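The **Tolwood Country of Origin Labeling Act** was a local ballot measure on the labeling of fresh produce sold in Tolwood. It would have required grocery stores and market stalls to post the country and region of origin next to loose fruits and vegetables. Voters rejected it in January by 1546 votes to 1033, a margin of 513.

## Background

The measure was drafted by Annick Gaillard, a former produce buyer for the Metard grocery chain. Existing rules covered packaged goods but left out items sold by weight. A petition with 427 valid signatures was filed with the town clerk, enough to place the question on the ballot.

## Provisions

Stores would have had 90 days to put up signs after the measure took effect. A first violation carried a written warning, and later ones a fine set by the town council. Farm stands selling only their own crops were exempt, as were restaurants. Sellers of mixed produce boxes could use a single sign listing every source.
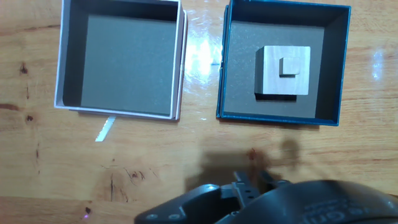
*Two open square boxes side by side on a wooden tabletop.*

## Campaign

Supporters included the Negussie farm cooperative, which argued that shoppers could not tell local crops from imported ones. The main opponent was the wholesaler Tornari. Its spokesman, Mebrat Belay, said that suppliers changed from week to week and that small shops would struggle to keep signs current.

## Aftermath

Metard began posting origin signs voluntarily at its Tolwood store on April 16, 2021. A revised proposal limited to larger stores was discussed by the council but was not put to a vote.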